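# Flallgate Practice Jersey, Style 3426

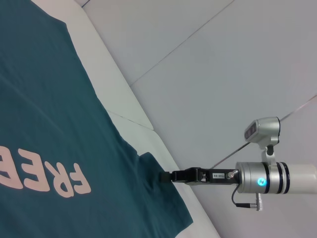

The 3426 is a reversible two-color baseball practice jersey made by Kemero for club and school teams. It replaces the older Wekell pullover and uses the same size chart.

**Specifications**

- Fabric: 100% polyester interlock, 2 layers
- Closure: two-button placket
- Sleeve: set-in, hemmed at the elbow
- Sizes: youth S to adult 3XL
- Numbers: 8 in. back, 4 in. front, heat-applied on both sides

Body panels are cut with the stretch running across the chest. The side seams are flat-locked and will not accept piping. Teams that need piping should order the Echeverri cut, which ships from the same plant but takes longer.

**Care**

Machine wash at 30 °C, inside layer out. Tumble dry on low. Do not iron over numbers or use fabric softener. Bleach will void the print warranty.

**Ordering**

The minimum first order is 30 pieces per colorway. Fill-ins have no minimum until the dye lot is closed. Cartons over 560 pieces are split across pallets and invoiced separately. Navy/gray is back-ordered until May.

Page revised September 6, 2021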